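Turel food pantry to add fresh produce at second site

October 14, 2018

The Turel food pantry will open a second pickup site in the Flemumholm neighborhood next month and will stock fresh fruit and vegetables at both locations, director Oanh Phan told the town council.

The new site is in the former shoe repair shop next to the Ollonum bus stop. It has room for two walk-in coolers, which the main building on the east side of town does not. Until now the pantry has handed out mostly canned and boxed food, with bread when a bakery had some left over.

The pantry served 2,273 households in the year that ended in June. Phan said demand grew fastest among people who live west of the rail line, many of whom take two buses to reach the main building and then have to carry everything home the same way.

"We had people turning down potatoes and canned goods for the weight," Phan said. "They were picking what they could carry."

The council voted to lease the shop to the pantry for three years. The rent is $160 a month, with heat and water billed separately. One council member asked whether the coolers would make too much noise for the apartments upstairs. Phan said the compressors will sit behind the building, on the alley side, and will be checked by the town's building inspector before the site opens.

Produce will come from a wholesale market that sells short-dated stock at a discount, and from local growers. Citrus, apples, onions, cabbage and carrots will be on the shelves most weeks. Softer items such as berries and salad greens will depend on what the market has that morning.

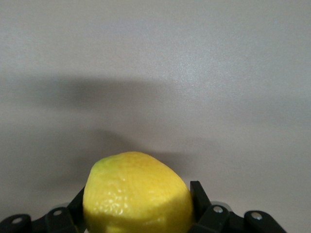

Do people need to show proof of income to pick up produce?

Proof of income is not required at either site. Visitors give a name, a street address within the town limits and the number of people in the household. The same card works at both places, and a household may use either one, but only once a week in total.

Duyên Đặng, who runs the pantry's buying, said the size of the produce bag will depend on the size of the household. A single person will get one bag and a family of four or more will get two. People may trade items they do not want at a table near the door.

Đặng also plans to put a short printed sheet in each bag with storage advice and one recipe. The first set of sheets will be in English, Spanish and Vietnamese. The Từ grocery on Mill Street has offered to print them at no charge through the winter.

The coolers and shelving cost $2,327 secondhand. The pantry paid for them with money raised at its spring supper, which drew over 90 people — the best turnout since the event moved to the school gym. A used delivery van is still on the wish list. For now, the drivers will keep using their own cars for the morning run to the market.

Hours at the main building will stay the same. The Flemumholm site will be open three afternoons a week and one evening, with the exact schedule to be posted at the library and on the pantry's door. Parking behind the shop is limited to four cars, and the pantry is asking visitors who drive to use the public lot across the street.

Growers who want to sell or donate produce can leave a message at the pantry's main office.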